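Home Blog Projects Reading List About Contact

Teaching by Laundry

Jul 8, 2022
by Stefaniia Polishchuk

I have been promising a laundry post for ages, and I finally have enough to say! If you came for the drawer project, that one is paused. Drawers are fun for a week and then you have opened every drawer you own. Laundry keeps giving. Every towel lands in the basket in a different heap, and a heap is the thing our learning system needs to see over and over before it can do anything sensible with one.

The short version, for people who are new here: we steer a humanoid through a chore, we record everything while it happens (the camera views, the joint positions, what the hands were told to do), and each run through the chore becomes one example. We call them episodes. Pile up enough good episodes and you train a policy on them, and then you let go of the controls and watch with your heart in your mouth. I love all of it, including the heart-in-mouth part, but I have come to love the gathering most. That's a minority opinion in our group. Janaka Jayawardena would train on three episodes and a prayer if we let him.

Our project is called Bokby, a name that came from a typo in a folder and stuck. The chore right now has to do with a basket and a washer. We split it into parts because a whole load from start to finish is far too long for one recording. One part is picking a single piece of cloth out of the basket. Another is carrying it to the drum. A third is letting go of it inside, which sounds like nothing and is where most of our early episodes went to die, because cloth hangs on to fingers in ways a block or a cup never does.

I spent a long time worrying about the bend. A basket on the floor is low, lower than anything we had asked for in the drawer work, and the torso has to come right over while the legs do their share in the knees. If the operator rushes it, the whole recording is a fight for balance with a bit of laundry at the end. So we practice the bend by itself with the recorder off, and only when it feels boring do we start collecting.
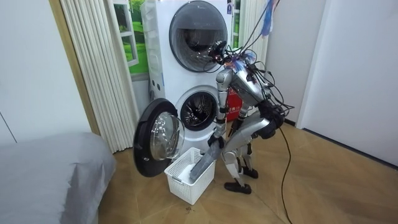
Stela Buzatu wrote to me after the last post to argue that we were making life hard for ourselves. Put the basket on a stool, she said, get the same cloth data in half the time, and come back to the floor once the hands know what they are doing. She has done a lot more cloth work than I have and I took it seriously enough to lie awake over it.

I still think she's half right. If all you want is hands that understand fabric, a stool is great, and you could throw away the legs while you're at it. But we want the reach and the grasp learned together. Where the shoulders end up decides which way the fingers come in, and the angle the fingers come in at decides whether you get one towel or a towel plus the corner of the next one. When I go through our recordings, the good grasps nearly all begin well before the hand arrives. You can see the operator lining up the body for the piece they have already picked out. A stool would take that away from us. (Stela, I am keeping the stool idea for the two-handed folding work, where I think you're completely right, and you may gloat in the comments.)

What counts as a good episode

We argued about this for so long that I finally wrote our rules on a sheet of paper and taped it up next to the monitor. They aren't deep, but they have saved us from plenty of bad days.

An episode starts from a still pose. If the arms are already drifting when the recording begins, it goes in the bin. We learned this from an early policy that began every attempt with a small sideways twitch, and when we looked back, there it was in our own data, the operator settling into the controls. It had learned our fidgeting perfectly! I was almost proud.

A fumble is allowed if it gets fixed. This was the biggest change in how I think about collecting. At first we threw out anything with a slip in it and kept only the pretty runs, and the trained policy was lovely right up to its first mistake and then helpless. It had never seen what to do after a missed pinch. Now, if the cloth slides out and the operator goes back in calmly and gets it, that's a keeper, and we tag it as a recovery so we can find it again later. Recoveries are gold. I would like more of them, but you can't ask an operator to drop things naturally on purpose. Vasylyna Zinchenko tried, bless her, and every one of her deliberate drops looked like somebody throwing a handkerchief from a train.

No waiting around. A long pause in the middle teaches the policy to pause. If the operator needs to think, we stop the recording and call it a loss. I hated this rule when it was proposed and I now defend it against everyone.

Change the heap every time. You would think this takes care of itself, and it doesn't, because people are tidy. Left alone, we all drop the cloth back in the basket more or less the way we found it, and then you have a hundred copies of the same morning. So between episodes someone reaches in and gives the pile a proper stir. Sometimes we leave a piece hanging over the rim, sometimes one is rolled up tight, sometimes everything is pushed into one corner. I keep a little notebook of arrangements we haven't tried lately and it's my favorite object in the building.

On being the one at the controls

People ask what driving feels like, so let me try. For the first 10 minutes it's like wearing somebody else's coat, with the sleeves too long. You reach and the hand goes nearly where you wanted. Then something clicks over in your head and you stop thinking about your own hands at all. I have caught myself leaning in my chair to see around a forearm that is in another part of the room.

The head view is the one I drive by, and it took me a while to trust it. Everything is below you, the arms come in from the sides and cover up a good deal of what you want to see, and you get very familiar with your own feet. Depth is the hard part. A towel edge that looks right under the fingers can turn out to be a good way beneath them, and since cloth gives you no knock when you touch it, you close on air and feel silly. Tamara Shevchuk taught me to watch for the fabric to move before I close the hand. If it stirs, you're there. If it doesn't, go lower. My grasps got better the same afternoon.

The other thing I had to learn was to use the second hand, or more exactly to decide about it. With one hand on the towel, what's the other one doing? If it just hovers wherever it happened to be left, the recordings are full of random hovering, and the policy tries to find meaning in it. We now ask operators to bring the free hand in open and keep it near the work, ready to help if the cloth bunches up. It looks more natural, and the trained arms seem much less confused about which one is in charge.
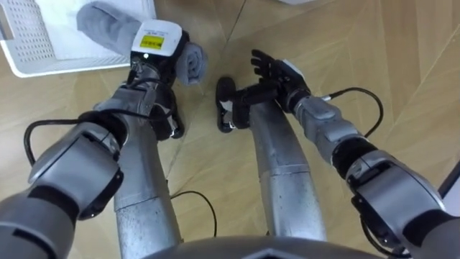

Labels, the part I put off

Recording is cheerful work and labeling isn't, so naturally we fell behind. Each episode gets a line of plain words about what was done ("take the towel from the basket"), a mark for clean or recovery, and the name of the operator. That last one turned out to matter a lot. Janaka goes in from above, fast, like a heron. Vasylyna comes in from the side and takes much bigger handfuls. Both work fine! But a batch that is nearly all one person gives you a policy with that person's habits, and you ought to know that before you start wondering where it picked them up.

We use a small home-grown viewer called Findimus for this, which plays the camera views side by side and lets you jump with the arrow keys. My rule for myself is to label the same day, while I still remember which slip was mine and which was the cloth being cloth. The one time I let it slide I ended up with 13 episodes marked only with a question mark, and I had to watch every one again from the start with a cold cup of tea.

Next up is a stretch of nothing but rolled towels, which our current policy treats as solid objects and tries to pick up by the middle. After that I want to go back to the letting-go part with fresh eyes. Tamara has an idea about opening the fingers while the hand is still moving back, and I've tried it twice and liked it both times. I'll write it up once we have a proper batch. If you collect cloth data yourself and have a better way of stirring a heap than sticking your arm in it, please tell me, the notebook has plenty of blank pages left.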